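Home > Tabletop > Serving Plates > Siltov Large Round Plate, White

Siltov Large Round Plate, White

Item no. 2392
Sold singly or in a carton of 40
In stock at the Grakeck warehouse

Large, plain and round. The Siltov is the plate most of our customers buy for fruit, and it is the one we suggest when somebody writes to ask for a fruit plate that can also carry a roast. It has no pattern and no colored band. The white is a clean white with no cream in it, and it matches the rest of the Siltov line, including the older pieces sold under the Todis name before October.

Details

Color: white
Shape: round, with a raised rim
Finish: glazed on both sides, unglazed foot ring
Dishwasher: yes, bottom rack
Microwave: yes, if it fits
Oven: no
Stacking: yes, with a felt or paper sheet between plates

Using it for fruit

A flat plate holds less than a deep bowl, but the fruit keeps better on it. Air gets around each piece and you can see a soft spot before it spreads. Tomatoes do well on a plate at room temperature, stem side down if they still have some ripening to do. Keep them in one layer. Apples give off a gas that speeds up ripening in whatever sits next to them, so if your tomatoes are already red, put the apples on the other side or eat the tomatoes first.

Oranges and tangerines can go anywhere on the plate. They roll, and the raised rim is there to stop them. Persimmons should be set down gently and not stacked, and any that have gone soft belong in the refrigerator.

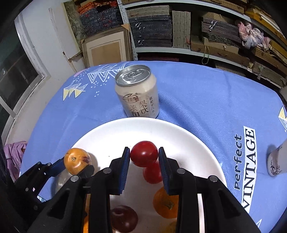
Wash the plate between fills. Tomato juice and citrus juice will not mark the glaze if they are wiped up the same day, but dried juice takes some soaking. Warm water and dish soap are enough. Do not use steel wool. Gray lines left by knives and forks come off with a paste of baking soda and water, rubbed on with a soft cloth and rinsed.

Tablecloths

We get asked what goes under a white plate. Nearly anything does. Bright prints work well, and blue is the color our customers pick most often. The foot ring is sanded smooth at the factory and will not pull threads on cotton or scratch a coated cloth. If you find a rough spot on the ring, let us know and we will replace the plate.

On a bare wood table, use a mat. A full plate is heavy and people tend to slide it across the table when they should lift it.

What else fits in the line

Siltov Small Round Plate, White, item no. 904. The same shape in a side plate size. Good for peels and pits.

Tkachenko Wire Stand, item no. 3436. Lifts the large plate off the table so that cans, cups and smaller dishes can be set closer in. The stand has rubber caps on the feet. It fits the large plate only. Do not use it with the small one, which will tip.

Siltov Felt Sheets. Sold in packs, cut to the size of the large plate. One sheet goes between each pair of plates.

Packing and delivery

Single plates ship in a double box with a molded paper insert. Cartons of 40 ship on a pallet and need someone at the delivery address to sign. We do not leave cartons on a porch or at a gate. Please open the box within two days of delivery and check the rim all the way around by running a finger along it. Small chips are easier to feel than to see.

If a plate arrives broken, send us one photo of the plate and one of the outside of the box. You do not need to mail back the pieces.

Returns

Unused plates can be returned for 60 days in the original box. The felt sheets cannot be returned once the pack is open. Return shipping on single plates is paid by the customer unless the plate was damaged or we sent the wrong item.

Questions we get

Does it come in other colors?
No. The large plate is made in white only. A gray was sold under the Todis name and has been discontinued.

Is it the same as the old Todis plate?
The shape is the same. The glaze is slightly harder. The two can be mixed on one table and stacked together.

Can it go in the refrigerator?
Yes. Measure your shelf first. Let the plate come back to room temperature before you put anything hot on it.

Can I cut on it?
You can slice a tomato or peel an orange on it. For regular cutting use a board.

Is the stand included?
No, the Tkachenko stand is sold separately under item no. 3436.

Related: Serving Bowls | Side Plates | Stands and Racks | Table Mats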